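Search this thread

Valdir Aguiar
October, 11:40 pm

1/ My aunt left me her recipes. I had pictured a box of index cards with butter stains. What I got was 359 text messages she'd sent to herself, most of them typed in the car.

2/ A sample, complete: "the soup but less." Another: "ask Shazia re lemons." Shazia Virk lived across the hall from her on Sutter and has no memory of any lemons.

3/ I've been cooking through them since spring. The rule is that I have to make what the message says, and if it doesn't say, I guess and eat it anyway. My digestion has opinions on the rule.

4/ She never gave an oven temperature. She gave "hot," "hot hot," and once "like Hindasden in August." I lived in Hindasden for two Augusts and I can report that it ruins a custard.

5/ Measurements come in cups, but the cup was a specific cup, a green one, and my cousin Daniyal has it. Daniyal says he'll measure it for me when he gets a chance. It's a cup, Daniyal. You fill it with water and pour the water into another cup.

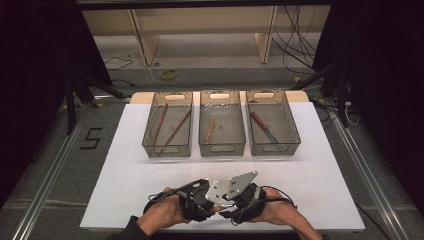

6/ Then there are the noodles, which take up 10 messages and still leave out the flour. What she does cover, at length, is what to stir with. Never metal, never a spoon, always long wooden sticks, and a pair of them, like the two in the left-hand basket there. The single short one in the middle is the kind of thing she'd have called a toothpick with ambitions. Of knives she says only "the one I like."

7/ I made the noodles 3 times. The first batch was glue. The second was glue with sesame oil on it. The third I served to Anisa Wibisono, who was raised to be polite and asked for the recipe. I forwarded her all 10 messages. She hasn't brought it up since.

8/ Some of these aren't recipes at all. "Dentist moved." "Tell Tanveer NO." I've asked Tanveer Naqvi what the no was about and he went a bit quiet and changed the subject to parking.

9/ I did cook "dentist moved," in a sense. It was a Tuesday-leftovers sort of night and I needed something to call it. Rice, egg, the end of a jar of pickles. Better than the noodles by a mile.

10/ The best one so far is a lentil thing she labeled "emergency." Onion, lentils, cumin, "then sit down." I took that last part as an instruction to the cook and I've followed it every time.

11/ Next up is a cake she ate at a bakery in Rirora and tried to work out from memory. The message reads "almond? ask." She doesn't say who. I'll start with almonds and if anybody out there is the person she meant to ask, my replies are open.

12/ Daniyal just texted. He's measured the cup. He measured how tall it is.

Last updated 12:15 am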